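Battery or Mains? Comparing the Running of Two Cordless Drills in a School Workshop

Project report, Technical Studies, second year
Author: J. Pattinasarany

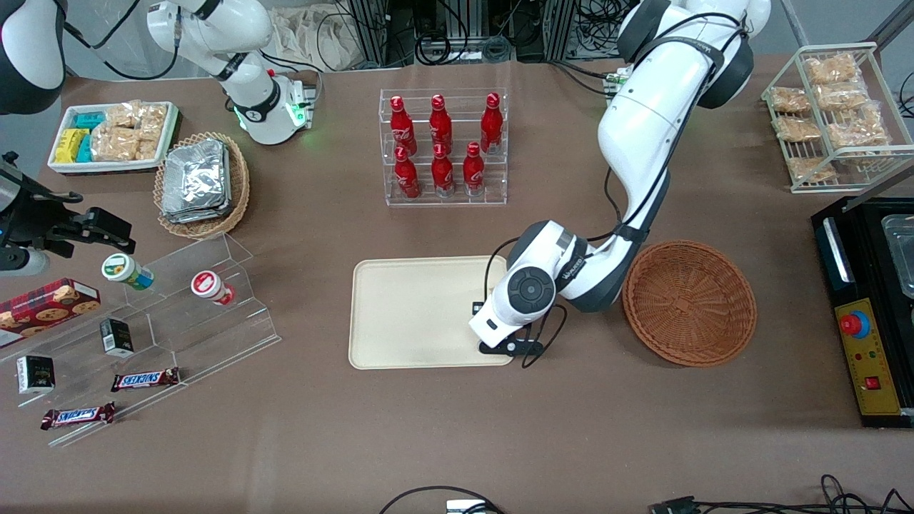 1. Introduction

In our workshop at Bruncombe College the students use drills every day, mostly for furniture and for small repair work. Until last year all drills had a cable. Then the college bought a number of cordless drills, and the opinions about them were divided. Some students found them too weak for hardwood, and others did not want to work with a cable any more.

The purpose of my project was to find out how many holes can be drilled with one battery charge, and whether the cordless drills can replace the mains drills in the second-year lessons. I did not study the price of the tools, because the college has already bought them.

2. Tools and material

I compared three drills. The first was the Tarasar mains drill, which is the oldest in the workshop. The second and the third were cordless drills from Brallier, a small model and a large model. Both take the same battery, so I could use one battery for all the tests and did not have to ask myself if one battery was older than the other.

The wood was beech and pine. The beech came from old bench tops and the pine was bought new. All pieces were cut to a thickness of 39 mm. I used flat wood bits of 12 mm for the pine and twist bits of 8 mm for the beech. The bits were new at the beginning of the project and I sharpened them between the series.

3. Method

Before each series the battery was charged until the light on the charger changed, and then it rested for one hour at room temperature. I fixed the wood with two clamps and put a waste board under it. The holes were marked with a pencil and a square in rows.

I drilled straight through and took the bit out once to clear the chips. After every 50 holes I made a pause, so that the motor could cool down. A series was finished when the drill stopped by itself in the wood. With the mains drill I made the same rows and the same pauses, but of course there was no end of the charge, and I stopped when the board was full.

One difficulty was the pressure of the hand. I tried to press always in the same way, but I got tired in the afternoon and this has certainly an influence on the results. For this reason I repeated the beech series in the morning.

4. Results

In pine both cordless drills worked well. The large model drilled more holes than the small one with the same battery, which I had not expected. I think the small motor has to work nearer to its limit and loses more energy as heat. Its housing was also clearly warmer after each row.

In beech the difference was bigger. The small model became slow long before the battery was empty, and twice the protection switched it off in the middle of a hole. The large model had no such problem in low gear. In high gear it was faster at first, but the edges of the holes were burnt.

The Tarasar drill kept the same speed from the first hole to the last. It made the cleanest holes in beech. However, the cable was caught under the board several times, and moving the extension lead took more time than I had planned.

5. Discussion

For the normal lessons the large cordless drill is strong enough. The small one should be kept for screws and for thin pine. I would leave one mains drill at the back bench for long rows of holes in hardwood.

My test has some weak points. I had only one battery and one person drilling, and the beech was not all from the same bench. With a drill stand the pressure could be kept more equal. I would also like to test the drills in winter, when the workshop is cold in the morning.

6. Sources

Workshop safety rules, Bruncombe College
Instruction booklets of the three drills
Own measurements, notebook pages in the appendix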